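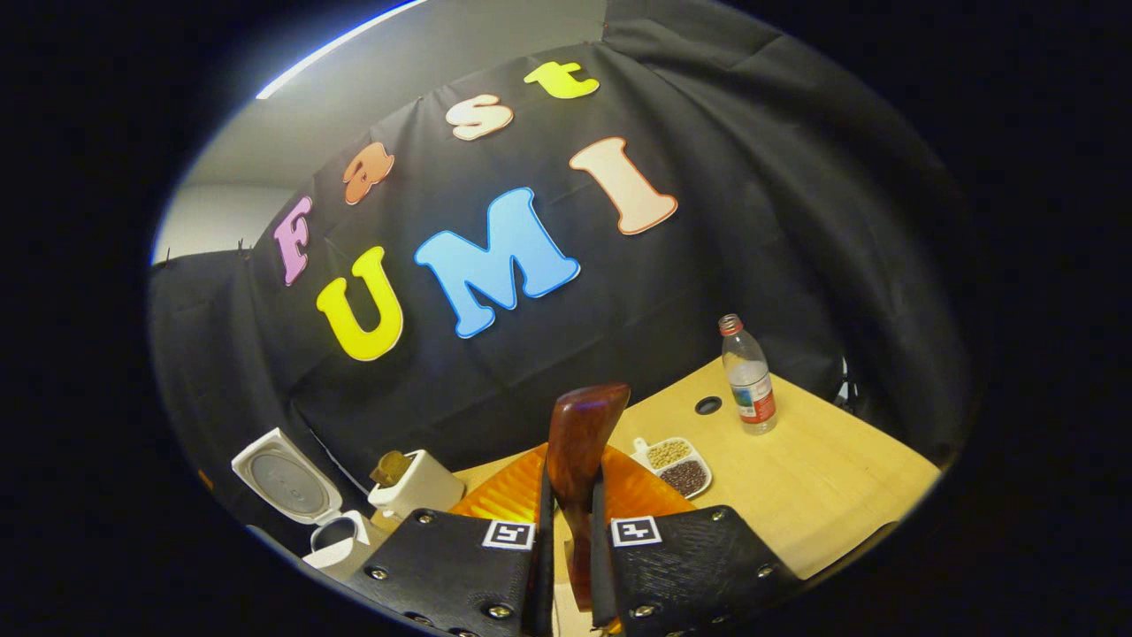 Wooden handle in the fingers, tray of grains and beans behind it.

Grikley handheld gripper kit, notes after two months

benchrat_ohio
Original poster

I've had the Grikley kit since October and there isn't much written on it by people who paid for it, so I'm posting my notes. I bought the full set from Plutia for $1145 before shipping. That gets you the handle, both fingers, the camera mount, a printed sheet of spare tags and a one-year license for the Makgate software. The camera was extra.

Assembly took me an evening. The instructions are okay up to the finger mounts, where they show an older part with different hole spacing. I held the two mounts side by side until I worked out which was left and which was right. They should be labeled.

The grip itself is good. I've been doing mostly kitchen and tabletop things. Handles are the easiest by a wide margin. You come in from above, squeeze, and the fingers settle on either side without much aiming. Flat items are harder. A thin plate or lid lying on the table takes me several tries, and I usually end up dragging it to the edge and picking it up from there.

The wide lens is what sold me on it. You get the fingers, the table and a good part of the room all at once, and both tags stay readable through most of a normal squeeze. The tags are how the software works out the finger opening, so if one goes out of view you lose the width for that stretch.

Out of my first 127 recordings, Makgate rejected 59. I was moving too fast. After I slowed down and stopped turning my wrist so hard, the rejections dropped to a level I can live with. The software does not tell you why it rejected something. You get a red mark and that's all.

Things I don't like: the trigger is stiff, the strap is short, and the license renewal price is not on the Plutia page. I had to email to get it.

torque_wrench
Thanks for writing this up. Did you look at the Jaber before you bought? It's cheaper and the software has no yearly fee.

benchrat_ohio
I did. A guy at my old job had one and let me use it for a Saturday. The Jaber trigger is better, no question. The view was narrower and I kept losing one tag whenever I closed on something wide. Could have been his camera setup.

mossy_pallet
It's his camera setup. I run two Jabers and the tags stay in view if you mount the camera at the upper position. The manual says so on the first page. I don't think it's fair to mark it down for that.

benchrat_ohio
Fair enough. I only had it the one day and he had it set up already.

quarterinch
How does the Grikley do with appliances? Lids, dials, that kind of thing. My use would be mostly counter work and I don't want to buy twice.

benchrat_ohio
Better than I expected on lids and worse on dials. 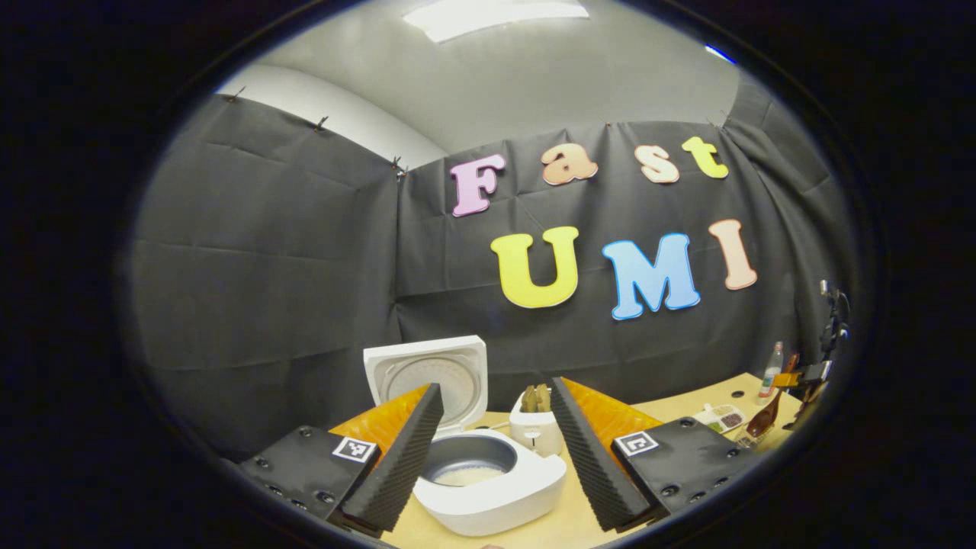 For a rice cooker lid I go in with the fingers nearly closed and push up with the outside of one. Trying to grip the rim is a waste of time, the foam just rides over it. Reaching down into the pot is a different problem. The fingers are wide where they meet the mounts, so on a small cooker you have to watch that you don't bump the sides on the way in.

Toast comes out fine if it is sitting high enough in the slots. Squeeze lightly or you get crumbs in the foam, and crumbs in the foam are a pain to clean. I use an old toothbrush.

Small dials, I gave up. You can close on one but when you turn your wrist the whole handle swings with it, and the tracking doesn't like that.

Bottles are easy standing up. A bottle leaning or lying on its side takes some practice.

quarterinch
That helps. Is the foam replaceable?

benchrat_ohio
Yes, Plutia sells it in pairs. Mine still has plenty of grip so I haven't ordered any.

mossy_pallet
I'll disagree on dials. If you let the handle swing and just follow it with your elbow, the tracking keeps up. That's on Jaber, but the motion is the same on any of these. I think people lock their elbow and then blame the tool.

torque_wrench
I lock my elbow and I blame the tool.

benchrat_ohio
I can try it that way. The stiff trigger makes it hard to hold pressure and turn at the same time, so I'm not sure it carries over.

dryerlint88
I have to put in a negative vote here. I returned mine. Makgate crashed on import with anything longer than a few minutes, and support at Plutia told me to split my files. I asked if a fix was coming and they sent me the same answer again. For that kind of money I should not be splitting files by hand. The hardware was fine. I would have kept it if it worked with other software.

benchrat_ohio
What version were you on? Mine crashed like that until the last update. I've since imported one that ran 62 minutes and it went through. It was slow, but it finished.

dryerlint88
Whatever shipped in the fall. I didn't wait for an update.

mossy_pallet
You can get the raw video off the camera card without Makgate. You don't get finger width unless you write your own tag reader, but that isn't hard if you've done it before.

dryerlint88
I haven't done it before. That's why I paid for a kit.

quarterinch
Does it matter what you hang behind the table? I was going to use my garage and there's a lot of stuff on the walls.

benchrat_ohio
I've used it with plain dark cloth behind the table and with nothing at all, and the tracking was about the same. Light matters more. Ceiling lights are fine for me, but a bright window to one side washed out the tag on that side in the afternoon. Check your tags before you do a long run. Shiny plastic can also throw a glare, so I move that stuff around until it stops.

torque_wrench
Would you buy it again?

benchrat_ohio
At the price I paid, with the software as it is now, yes. If the renewal goes up, no. I'd get the Jaber and learn to mount the camera where mossy says.

mossy_pallet
Upper position. Two screws.

quarterinch
I'm going to wait for the next Plutia sale. If anyone has a used one with the license still on it, send me a message.

dryerlint88
Check that the license transfers before you pay. Mine was tied to my email and they would not move it.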